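Robot Cells, Session 3: The strap that wouldn't let go
Handout by Ayane Hattori, 2023-09-26

Most of you have read the incident sheet by now, so I'll skip the polite introduction. Last session we talked about gripper force. Today it's small floppy things, and how one of them stopped our two-arm cell for 52 minutes.

The job is sorting tape measures into a tray. Easy, right? A tape measure is a nice hard lump and both arms are good at hard lumps. The wrist strap is the trouble. It bends, it's thin, it's black, and our floor panel is dark gray (I chose that floor, so go ahead and blame me). 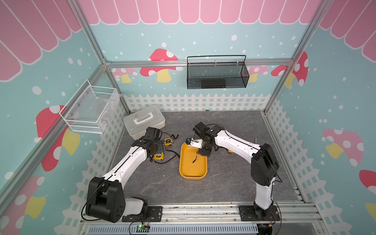

Fig. 1. Right gripper lowered over the tray, with a black strap or cord lying inside.

Now the fault itself. The left arm had closed on a tape body and started its lift. The strap had slid under the right gripper's fingers, and that arm was closing too. So both arms were holding one object, and neither program knew it! The left arm kept pulling until its wrist joint tripped on overload, and the right arm carried on with its own cycle for another 5 seconds. That last bit is what bothers me most. A trip on one arm should stop both, and our stop signal was only wired one way.

Sarita Shakya went through the log with me and we found the same near-miss, minus the trip, in earlier runs. We'd done 2,000 picks by then and were feeling pretty pleased with ourselves – you know how that goes.
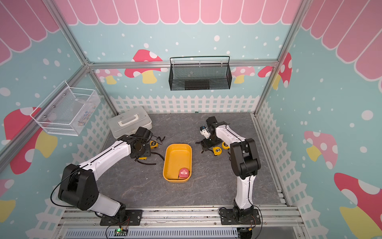 Look at how much of the floor both arms can reach. Our keep-out zones were drawn around the tape bodies only, with no allowance for whatever was trailing off them. A zone can look generous on screen and still have a strap poking straight through it.

What we changed in September:
Stop signal now runs both ways, tested before every shift.
Zones are grown by one full strap length.
Each gripper checks for side load before lifting.
Lockout before any hand goes in to free a strap. Yes, even a quick tug.

For next time, read the Prollance notes on shared zones and sketch the stop circuit as it was on the day of the fault. Mark where the signal died. Pencil is fine, and bring your own copy of the log.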